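Utlow hall, kitchen and back room -- my May walk-round, comments as I go. Chia-jung has the last one if you want to compare, and I've kept her numbering where I could read it.

**Kitchen**

- [x] Fire blanket on its hook. Tabs hanging down, good.
- [x] Extinguisher, needle in the green. Tag signed by the Drosley chap.
- [ ] Fridge at 5 or below. It said 8! Door had been left ajar, so I shut it and I'll look again at teatime.
- [x] Gas tap off at the wall.
- [ ] First aid box. Plasters fine (loads of the blue ones), burn gel out of date, no eye wash at all. Maureen, can you add both to the Trumance order?
- [x] Hot tap warning sticker. Peeling at one corner but you can still read it.

**Corridor and exits**

- [x] Back door opens with one push. I did it with my elbow, as if I had a tray.
- [ ] Emergency light 14 didn't come on with the test key. Light 2 did, but it's dim and I don't trust it -- could Chak-lun have a look at both while he's got the ladder out?
- [x] Mat flat, no curled edges.
- [ ] Pushchairs. Three of them, right across the side exit, again. I moved them and put the sign back up.

**Back room**

- [x] Sockets, no cracks, nothing daisy-chained.
- [x] Window restrictors both hold.
- [ ] Radiator cover loose on the left. Needs a longer screw than I had in my pocket.
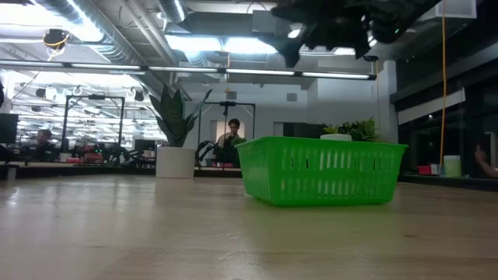 Plants next, and I know this is my hobby horse, but the toddler group is back after half term and little ones do chew things. Huệ has sent me a list of which houseplants are a bother if eaten, and snake plants are on it, so the tall one in the white pot at the back of the table wants to go up on a proper high shelf. The leafy one behind the green basket I can't name, so it goes up too until someone can tell me what it is.

- [ ] Plants out of reach. See above!
- [x] Table legs, no wobble.
- [ ] Cupboard lock stiff. Aleksandra has the spare key and some graphite.

Next check is mine as well, unless anyone fancies a swap.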